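List home | Threads | Search archive | Subscribe | Help
Last updated: Mar 11, 2024

Subject: Re: Kitting cells and the staffing sheet

On the previous message:

> We are looking at robot picking for our harness kitting area
> and I have been asked to write the staffing section of the
> proposal. The vendor's sheet has one line for labor, with a
> number on it lower than what we have now, and no description
> of what the remaining people do all day. Can anyone who has
> run cells on mixed wire for more than a few months say what
> changed on the floor? Specifically: job grades, break cover,
> training hours, and who clears faults. I don't need cycle
> times, I have plenty of those.

We run arm cells on wire and small parts at the Patmont site. They went live in November after a long trial period on one shift. I do shift planning and part of the training plan, so take the mechanical remarks below as secondhand.

Job grades. Before the change we had two: kitter and lead kitter. Now there are three. The kitter grade still exists and still covers most of the headcount. The new one is cell attendant, and it was first written as a kitter with extra duties at the same pay. That version lasted one pay review. Attendants sign off on restarts and are responsible for the reject bin, and our grading rules put sign-off work a step higher. If your rules are similar, put the grade in the proposal now. Adding it afterward cost us a second round of approval and some goodwill.

Break cover. Your sheet probably assumes the cells run through breaks. Ours do on connectors and housings. On wire they are parked, with the arms in the open position, and restarted by the attendant. We tried staggered breaks for the attendants and dropped it. With staggered breaks the person covering was always the least trained, and the faults they could not clear were waiting at the end of the break anyway.

Training. We budgeted 80 hours per attendant and used 106 on average over the first group. The overrun was nearly all in fault recovery. Basic operation, pendant use and lockout fit inside the plan. Recovery did not, for the reason that tangled wire fails in many small ways and the fault text on the screen is the same for most of them. We now keep a paper log at each cell with the fault number, what the attendant found, and what they did. The second group read the log before they touched anything and came in under the first. 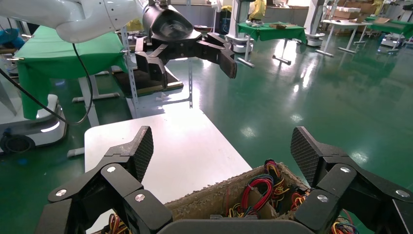

Does the arm take over the untangling?

Only in part. The arm can lift a strand that is lying free and has a clear end. Strands that are looped through others, or clipped together, still go to a person, who separates them at the bench and puts them back in the feed. On our current mix that is the largest single block of manual time left in the area, and it is more tiring than the old job because the easy strands have been taken out of it. A kitter used to get a run of easy picks between the bad ones. Now the bench gets only bad ones. We had complaints about hands and wrists within weeks and changed to a two-hour rotation between bench, feed and packing. Put rotation in your plan from the start.

Who clears faults. Three levels here:

1. Attendant: dropped part, missed pick, full reject bin, box out of position.
2. Maintenance: gripper pads, cables, anything behind a panel.
3. Integrator (Tveit, in our case): changes to the pick program.

Level 3 is the one to read closely in the contract. Attendants notice within a day or so that a certain box type causes missed picks. They cannot change the program, and the request goes out through maintenance. We asked for, and eventually got, a set of limited parameters that attendants can change themselves: approach height, opening width, number of retries. Calls to the integrator dropped and so did the grumbling.

Headcount. We run 400 kits on a normal shift and the total number of people in the area is one lower than before. The proposal had promised four. Two of the difference went to bench work, one to feeding boxes. Output per shift is up, and management is satisfied with that, but if your labor line is the basis for payback I would redo it with bench and feed hours listed separately. For reference, our bench log for the first full month had 1265 manual separations that the original plan carried as zero.

Monitoring. The cells record every stop and who acknowledged it. This was raised by the floor before go-live and we had no answer ready. The rule we settled on is that stop data is reported by cell and by shift, and names are stripped before it leaves the area. Maintenance can see names for open faults only. I can send the wording off list. The Velia software we use for reporting had names switched on by default, so check the export and not only the screen.

Two things I don't have an answer for. First, how to keep manual kitting skill at a useful level in people who now work mostly as attendants. We had a cell down for most of a shift in the winter and the manual line was slow, including people with years in the job. We have talked about one manual shift per month and have not started it. Second, whether the attendant grade leads anywhere. The next step on paper is maintenance technician, and that requires an electrical certificate that few of the attendants hold.

If someone from the Grurnent plant is still on this list, I believe you run connectors and wire in the same cell. I would like to know how you split the bench hours between them.

Our rotation sheet and the blank fault log are available if wanted. Both are one page. Reply to me directly, as the list strips attachments.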